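Call for Participants: Recipe Wording Study

Plilletti is recruiting home cooks to test written recipes for the Dura collection. The study compares 2 versions of each recipe. One gives times and heat settings; the other gives signs of doneness such as color, smell and texture. Participants cook from one version only and are not told which group they are in.

The study opens in June. Each participant receives a packet with ingredient weights, a log sheet and a return envelope. Groceries are repaid against receipts, up to a fixed limit stated in the packet.

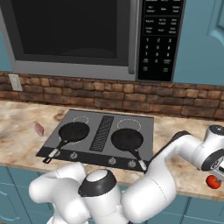

Applicants must be 18 or older, cook at home at least three times a week and read English comfortably. Culinary training is a reason for exclusion, as is paid work in food service within the past year. Allergies are not, but must be listed on the form so that recipes can be assigned correctly.

Log entries are made while cooking. Record the start time of each step, any step read more than once and any word that was unclear. Do not correct the recipe, even where it seems wrong.
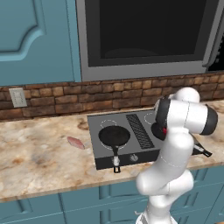

Selamawit Chala, commenting on the earlier Traltberg round, wrote that the log took longer than the cooking on her first recipe and that a blank line under each step would have helped. The log sheet now has that line, and the number of questions per step has been reduced.

The earlier round drew on 1,928 completed logs. The target for this round is 2,000. Logs with missing start times are not counted. 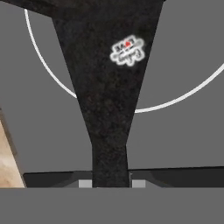 Speckled black surface with small white logo sticker.

Participants use their own equipment. The form asks for fuel type, pan sizes and the layout of the cooking surface, as spacing limits which pans fit side by side. A cooktop with a long vent grate down the middle, like the one shown here, should be entered as "divided."

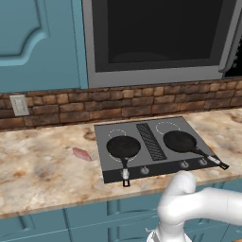

Payment is $200 for a full set of logs, sent after the last sheet is checked. Partial sets are paid per recipe. Anyone who withdraws may keep the packet. Recipes that call for two pans at once note this at the top, and a cook whose surface has a left and a right area separated by a grate, as on the gray cooktop, should write down which side each pan was on.

To apply, request the form from Flor Henao, study coordinator, Plilletti. Put "Su" in the subject line if you would prefer the soup recipes.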